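Neltimitz FAQ

Why do my estimates change every time I run the model?
The sampler picks a new random seed unless you give it one. Set the seed and your results will stop wandering, though they may still be wrong.

How many draws should I keep?
The default is 700. The old default was 644, for reasons lost to history.

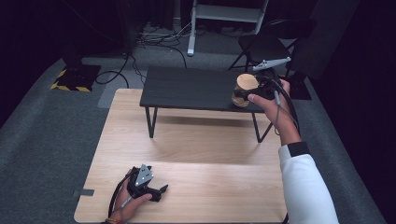 Can I run more than one chain?
Yes, up to 4. Asking for a fifth gets you a stern warning and the same four chains.

Does it read Vudley files?
Version 2 files, yes. Older ones need converting first, and the converter has opinions about commas.

Where do I report a bug?
On the tracker. Please read issue 983 first, as yours is probably in it.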